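Weekend cook wanted at Cele

I run a little guesthouse called Cele and I need a breakfast person! We do up to 44 plates on a busy morning, mostly eggs, beans and whatever fruit looks good. You'd work alongside Rosaura Llanos, my right hand since we opened. Pay is $83 a shift plus tips — and you eat free.

The kitchen is small but it does the job, and there's a microwave for the oatmeal crowd.
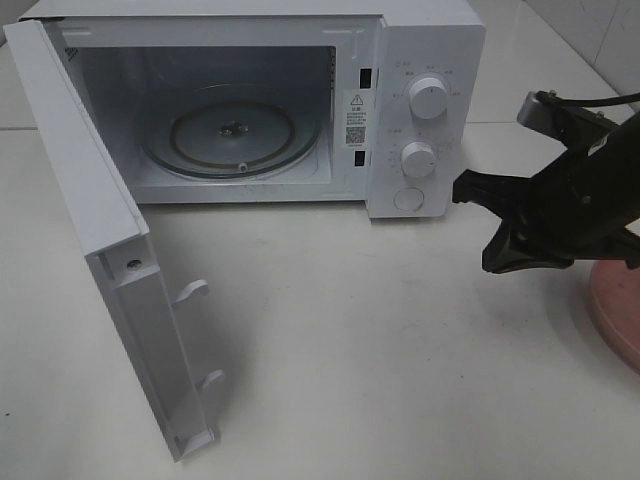
How to apply

Call me after 2 p.m. and ask for Darius, or leave a note at the desk. I'd love you to start in December.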